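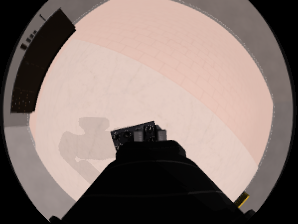 Puertas abiertas en Lovton: notas rápidas

Llegamos a las 6, ya casi sin luz. Mal empiezo para ver una villa con vistas al mar. Enseñaban 2: la Etau, en primera línea, y la Fomlow, más arriba, con cuesta seria.

Etau: 159 m², terraza enorme, cocina justita. La comunidad, 600 euros al mes, piscina incluida. Preguntar por el seguro, no supieron decirme.

Fomlow: mas tranquila, mejor distribuida. Huele a pintura. El garaje se paga aparte.

Comercializa Sheikh. Folleto bonito, planos sin cotas. Quedaron en mandarlos por correo. Volver en agosto, por la mañana.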